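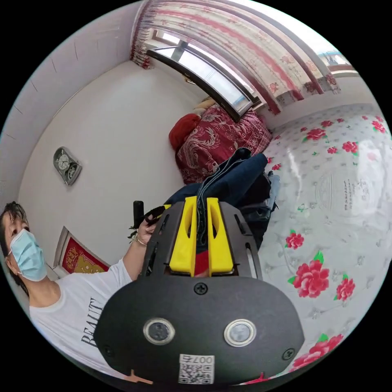
Par la rédactrice politique de Pluder
Publié le 22 septembre 2023

Le gouvernement d'Andham a retiré hier soir, sans donner d'explication, le projet de loi sur le financement des partis. Le texte devait être examiné ce matin en commission. Les députés ont appris la nouvelle par un message de deux lignes, envoyé après la fermeture des bureaux.

Dans l'après-midi, le ministère de l'Intérieur assurait pourtant encore que le calendrier était maintenu. Son porte-parole a ensuite parlé d'un « report technique ». Le cabinet du Premier ministre, de son côté, emploie le mot « retrait » – et ces deux mots n'ont pas le même effet au Parlement. Un texte reporté garde ses amendements, tandis qu'un texte retiré doit être déposé de nouveau et reprendre toute la procédure.

Le projet obligeait les partis à publier le nom de tout donateur qui verse plus de 1 000 euros par an. Il prévoyait aussi un contrôle des comptes de campagne dans un délai de 10 semaines après le scrutin. Les députés avaient déposé 76 amendements, dont la plus grande partie concernait le seuil des dons.

L'opposition demande que le Premier ministre vienne s'expliquer devant l'assemblée. Elle rappelle que cette loi était une promesse faite après l'affaire Abubakar, du nom de la société de travaux publics qui avait payé des affiches électorales dans sept communes. L'enquête sur ces paiements n'est pas terminée.

Au sein de la majorité, les avis sont partagés. Les élus du groupe Pultus, alliés du gouvernement depuis les dernières élections, disent n'avoir pas été consultés. Dans un communiqué assez sec, ils écrivent qu'ils restent « attachés au texte dans sa version de juillet » et qu'ils pourraient le déposer eux-mêmes sous la forme d'une proposition de loi.

Le ministère n'a pas répondu à nos questions sur la date d'un éventuel nouveau dépôt. La conférence des présidents, qui fixe l'ordre du jour de l'assemblée, se réunira au début du mois d'octobre.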